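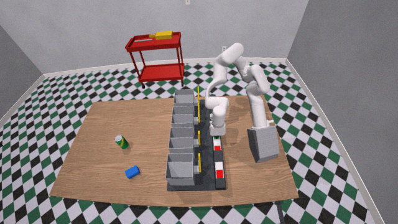
Huluner has spent most of its early access period being discussed for its map size. Girish Garg, who designed the breeding and inheritance rules, would prefer to discuss the tables underneath. The creature collector has 384 species at present, each with a hidden trait value that passes from parent to offspring, and the July update changes how that value is worked out.

Under the old rules, an egg took the higher of its parents' two values and added a small random amount. Garg describes this as a mistake that took too long to show itself.

"If you always take the higher number, the line only goes one way," he says. "A player who hatched enough eggs would reach the cap whatever they paired. The choice of parents had stopped mattering by the fourth generation."

The new version takes the mean of the two parents and then applies a shift that depends on habitat. A pair left in the marsh at Lomitska will produce offspring with better resistance and poorer speed. The same pair moved to high ground will do the reverse. The cap stays at 400, but reaching it in one trait now lowers the ceiling on the others.

Existing creatures keep their values. The team tested a conversion that would have scaled every saved creature down, and dropped it when the rounding produced odd results. One test save held a Truko with a speed value of 411, above the cap, which had come from an item bonus being written into the inherited figure.

"That one was our bug," Garg says. "The bonus should have been added when the value was read. It was being stored, and then it was being inherited. We fixed the storage and left the creature alone."

The Truko line causes him more work than any other. It has three adult forms, decided by trait balance at the moment of growth, and the change to inheritance made the third form very rare. The threshold for it has been lowered to 70 in both resistance and stamina. Players holding a young Truko just short of the old figure should find that it changes form at its next rest.

Asked whether the game will show these numbers, Garg is cautious. The status screen currently gives a word for each trait, from "poor" to "outstanding", and each word covers a wide band.

"I would show the number for the parents and a range for the egg. There is a build that does this. The screen is crowded on a handheld, and the text is too small to read at arm's length, so it isn't in the July version."

Egg timers are unchanged. So is the limit on nests per camp, which has been the most common complaint on the forums. Garg says the limit is a matter of saved data: each nest stores a full record of both parents, including their own parents, and the file grows quickly if more are allowed. Work on a shorter record is under way, with no release attached to it.

The last addition is Dhillon, a trader found at the lower bridge after the second gate. He will swap an unhatched egg for another of the same species with its habitat shift removed. The swap can be made once per egg, and the game saves as soon as it is accepted.

"People will try to reload," Garg says. "The result is fixed when the egg is laid, so they will get the same one back."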